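**Skivden open day, who went?**

**gearloose_131** wrote:

Got back from the Skivden open day last night and my feet are killing me. I was there mostly for the two-arm demo at the Oltura booth and it was worth the drive! They had the black curtain up and a white board on the table with slots and holes in it, and blue parts to go with it, pegs and cylinders and a gear kind of thing. I got a shot with the left hand right next to the gear.
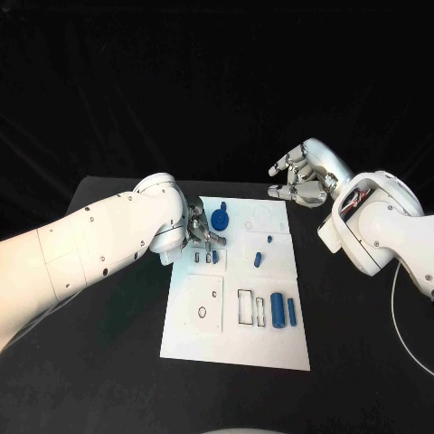
### Replies

**mopsy** wrote:

Ooh, jealous. Silver fingers are very fancy. Was Hanan Zein doing the talk again? I saw her in June and she went way over time, in a good way.

**tdk2347** wrote:

I was there too, second session. Gonna be the grump: it was slow. I stood through the whole thing and I could have done that board myself before the first peg was in. My shop puts together 2000 brackets a shift with a plain two-finger gripper. Why pay for all those knuckles?

**gearloose_131** wrote:

> Why pay for all those knuckles?

OK but your gripper does one bracket. A gear with a little knob on top and a skinny peg are pretty different things to grab, and I liked seeing the same hand go for both. Slow, sure, I'll give you that. And yes mopsy, Hanan did the talk, with Afaf Darwish taking questions after.

**tdk2347** wrote:

Two tool changers and a rack, done. Cheaper too. I did like that you could see the red and white wiring in the right arm, I spent more time looking at that than at the hands lol

**mopsy** wrote:

Did anybody ask Afaf about the loose cable on the table? I'd have that snagged in a minute.

**gearloose_131** wrote:

Somebody did, she said they route it differently at Dabbas. Didn't catch the rest, the coffee line was loud. Is anyone going to the Stutomby one? I can fit two in the car.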